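Why I stopped answering in the evening

By Valter Ljungberg
Jan 25, 2018

When I moved to this country I was proud that my phone was never silent. At Brorna, where I worked then, a good colleague answered within 8 minutes, even during dinner. I believed this was politeness.

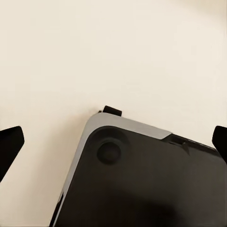 A dark shape with a pale rim.

In my language we have one word for "to answer" and "to be responsible", and maybe for this reason I mixed them up. One night in May I counted my messages and there were 50 after supper. Only two of them could not wait until morning. I had given the whole evening for two messages, and one of these was

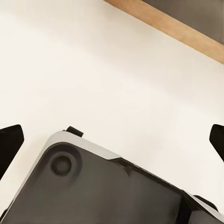
from a man who wanted to know where the stapler was. My friend Ettore Farina says that I exaggerate, that the young people can do both things, talk and type. I have watched his children and I don't agree. They do both things, but they hear half.

Now I close everything at seven. Some customers were angry in the first weeks, then they began to write earlier in the day. I think an employer should ask for this rule before the worker has to ask.
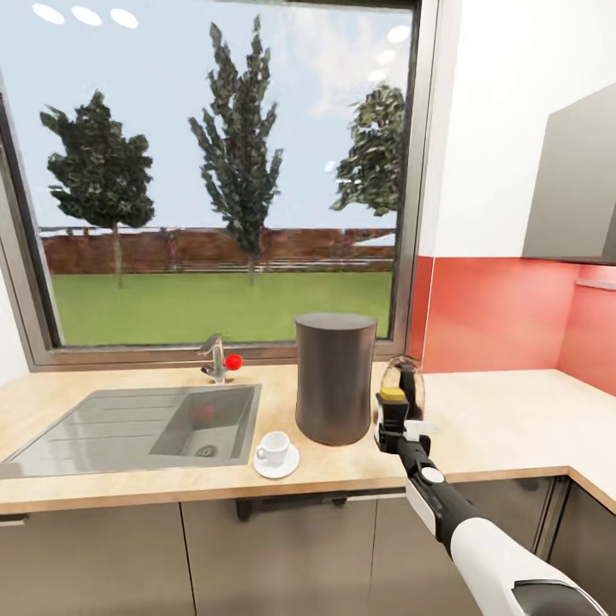
Trees and a brick wall beyond the kitchen window.

My own boss needed 16 months to accept it. He still writes at night, but he doesn't expect me.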